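Hand-held gripper kits for collecting demos: is the Morkon pair worth it over the Nultent?
Posted in Automation & Robotics > Buying Advice

I need two hand-held grippers for recording tabletop tasks, the kind where you do the chore yourself with the grippers and a policy learns from it later. The Morkon pair is $2,299 with soft fingers and marker cubes. The Nultent set is $1,271 and comes with a brochure full of adjectives. My budget is set by someone who thinks both numbers are typos.

Tasks are desk stuff: notebooks, cloths, sponges, sticky notes. Does the soft finger pad earn its price on flat things? And how tired do your arms get? The brochures are silent on arms.
Posted by gripcurious

grumport_bench
We bought the Morkon kit in May. Flat things are where it does well. A notebook sits between the pads without sliding, and the ridges on the inside of the pad do most of the work. You can squeeze harder than you'd think before a cover creases. Two-person handling is also fine as long as you agree beforehand who is leading, a conversation we have now had many times.
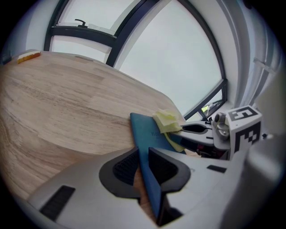

Blue notebook on edge, one gripper at each end, sticky notes still aboard.

Sticky notes are a different story. The pads are too fat to get under one on a bare table, so you end up herding it to the edge like a very small sheep. Budget for a lot of takes you will later delete.

On arms: the grip panel is comfortable for the first half hour. After that you start resting your elbows on things, and then your recordings are full of a person resting their elbows on things. We stop at 80 takes and go get coffee.

Two gripes. The manual spends one page on calibration and four on the carrying case. And support answers email only on weekdays, which I learned on a Sunday.

twohandsoneshirt
Agree with most of that, but I'd put in a word for cloths, where I think the kit really pays for itself. Cloth is miserable with hard jaws. It bunches, slips, and comes back with a corner folded somewhere you can't see. With the soft fingers you can pinch up a crumpled one and keep hold of it while the other hand gets into position.
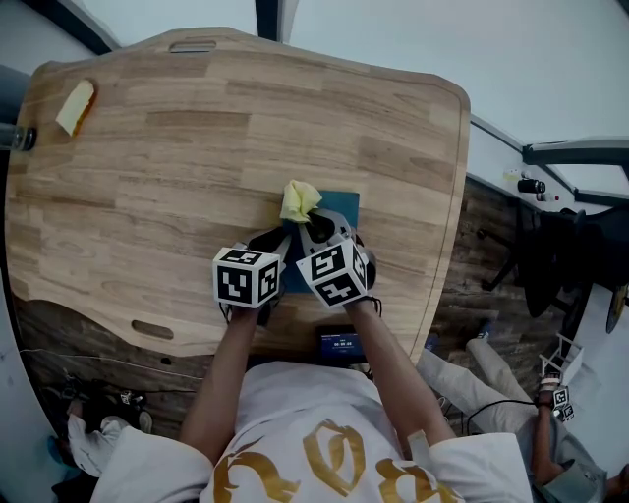 What helped us was slowing down. Everybody starts out folding at normal human speed, and the recordings look like a magic trick with the explanation removed. Put a timer on the table where you can see it and give each take a fixed length. Keep both marker cubes facing a camera too. If you cross your wrists the tracking gets opinions about where your hands are, and you'll spend the afternoon in Cirillo (the software in the bundle) trimming out the bad parts. Cirillo has roughly 3 useful buttons, none of them labeled in a way I'd have chosen.

I had the Nultent on loan before this. It's lighter, and the trigger is nicer. The fingers were hard plastic and I dropped a lot of sponges. If your list was all blocks and boxes I'd say save the money. With cloths on it, get the Morkon and buy the spare finger pads in the same order, as shipping on them separately is insulting.

robo_dad_ish
never used either one but for $2,299 it should fold the cloth itself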